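Neues aus der Küche Pleritz, Ausgabe Februar

Kurz vorweg: Newsletter kommt später als geplant, Server hing, dann hing ich. Jetzt aber.

Thema diesmal: Mittagstisch. Hatten wir im Januar angekündigt, jetzt wird es ernst. Ab Anfang März gibt es in Pleritz wieder warmes Essen zwischen halb zwölf und zwei, im alten Speiseraum hinter der Werkshalle. Eingang über den Hof, nicht über die Straße. Die Straßentür bleibt zu, das Schloss ist hin, Ersatzteil bestellt, Lieferzeit unbekannt.

Was ihr wissen müsst. Karte klein, wechselt alle zwei Wochen. Immer eine Suppe, immer ein Gericht ohne Fleisch, dazu etwas auf die Hand. Letzteres war der große Wunsch aus der Umfrage. 394 Rückmeldungen, danke dafür, wir haben wirklich alle gelesen, auch die mit den Großbuchstaben. Ganz oben: Burger, danach Linsensuppe, danach lange nichts. Weit abgeschlagen der Milchreis, was in der Redaktion für schlechte Stimung gesorgt hat.

Zu den Preisen. Suppe bleibt, wo sie war. Handgerichte kosten etwas mehr als letztes Jahr, geht leider nicht anders, Gemüse ist teuer geworden und die Brötchen auch. Wer eine Zehnerkarte hat: gilt weiter, auch die alten grünen. Bitte nicht wegwerfen und neu kaufen, das hatten wir letztes Mal schon.
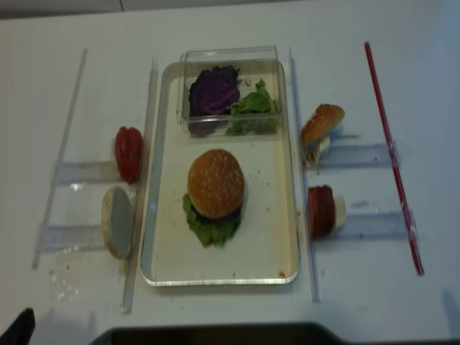

Dann die Sache mit den Brötchen. Wir backen nicht selbst, der Ofen schafft das nicht. Geliefert wird morgens um sechs von der Bäckerei Trirari, die kennen manche noch vom Hoffest. Probelieferung war gut, beim zweiten Mal zu süß, ist besprochen. Gemüse kommt weiter vom Hof Skultent, so lange der Kohl reicht. Wenn der Kohl aus ist, ist er aus, dann gibt es Möhre. Bitte keine Mails dazu.

Wichtig für alle mit Allergien: Die Liste hängt ab dem ersten Tag neben der Ausgabe und liegt außerdem an der Kasse. Sesam ist im Haus, Sellerie auch, Nüsse nur beim Kuchen. Wer sicher gehen will, fragt an der Ausgabe nach, nicht an der Kasse, die Kasse weiß es nicht.

Sitzplätze: 54, mehr gibt der Raum nicht her. Im Innenhof stellen wir Bänke auf, sobald es wärmer wird. Wer nur kurz Zeit hat, bitte lieber mitnehmen. Zwischen zwölf und halb eins wird es voll, das war früher so und wird wieder so. Tipp: Viertel nach eins kommen, dann sitzt man fast allein und kriegt die größeren Portionen. Habe ich nie geschrieben.

Mehrweg: ja. Dosen gegen Pfand, eigene Dosen gehen auch, aber sauber. Im letzten Durchgang haben wir 1552 Pfanddosen ausgegeben, zurückgekommen ist ein Teil. Falls also bei jemandem im Schrank noch welche stehen, die mit dem blauen Deckel, her damit. Keine Fragen, Pfand gibts zurück. Deckel ohne Dose nehmen wir auch, dafür aber kein Geld.

Vorbestellen geht ab zehn Personen. Formular liegt auf der Seite unter Mittagstisch, ganz unten, sieht man schlecht, wird noch geändert. Bis neun Uhr am selben Tag, danach ist die Küche dran und keiner geht mehr ans Telefon. Apropos, die Durchwahl hat sich geändert: jetzt die 1778. Die alte Nummer landet im Lager, und das Lager ist inzwischen ein bisschen genervt.

Noch was zum Raum. Der Speiseraum wurde gestrichen, hell, riecht noch etwas. Die große Lampe über dem Mitteltisch bleibt, dafür gab es eine eigene Unterschriftenliste. Neu ist die Geschirrrückgabe links vom Fenster. Tabletts bitte leer kratzen, Besteck in den Kasten, Gläser extra. Klingt pingelig, spart uns hinten aber jeden Tag eine halbe Stunde.

Und weil die Frage kam: Nein, Ogilvie zieht nicht mit ein. Der Kaffewagen bleibt vorne am Tor, Zeiten wie bisher, ab sieben. Stempelkarten von dort gelten bei uns nicht und umgekehrt. Haben wir versucht, war zu kompliziert mit der Abrechnung.

Wünsche für die zweite Karte bis Ende Februar in den Kasten am Hofeingang oder per Mail. Milchreis bitte nur, wenn ihr ihn dann auch esst.

Nächste Ausgabe im März, dann mit den Terminen für den Flohmarkt und dem neuen Parkplan.

Eure Redaktion Pleritz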